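Open Day Walk-Through Checklist, Arm Demonstration Table
Gravstead site, second floor
Date: Jul 16, 2024
Checked by: Moushumi Thambiah
Second signature: Maxence Gautier

Thank you to everybody who came in early and let me wander between the tables with my pen. I have written more than the boxes really ask for (I always do!), so please read the comments as well as the marks.

1. Emergency stop within reach of the operator: OK
Comment: Pressed and reset twice before the doors opened. Roos can get to it from her chair without stretching, and that is how I'd like it kept.

2. Visitor line marked on the floor: OK
Comment: Lovely and straight this year. In March we had school groups leaning right over the table, so do speak up kindly if anyone drifts across it.

3. Arm speed set to demonstration level: OK
Comment: Maxence read the setting out to me and I signed the sheet.

4. Objects for handling are light, with no loose glass: OK, see comment
Comment: The little wooden picture frame went down very well with the first group, face down with its stand up and a gripper on either side of it. I asked for the glass to be taken out beforehand and Benedicta saw to it the evening before.

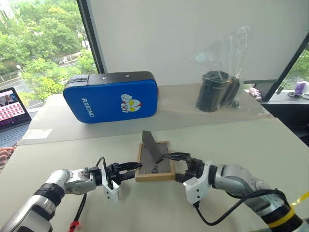

Item 4: both grippers on the picture frame, stand raised.

5. Cables clear of the moving parts: FOLLOW UP
Comment: Both arms have a black cable hanging in a loop near the wrist. I'd be happier with a clip or two on each, and Thandeka has kindly offered to look at it before the afternoon session.

6. Hands off the table while the arms are powered: REMINDER GIVEN
Comment: It's so easy to rest your fingers by the laptop while you chat, and I do it myself at home. Please sit back a little once the arms are live.

7. Personal items and spare parts off the raised shelf: FOLLOW UP
Comment: The blue case and the bagged item can go in the Albers cupboard, bottom drawer.

8. Group size no larger than 15: OK
Comment: The first two groups kept to it nicely. If a family turns up late, let them join the next round and offer them a seat by the door.

Items 5 and 7 to be signed off by Thandeka Du Plessis before the arms are switched on again.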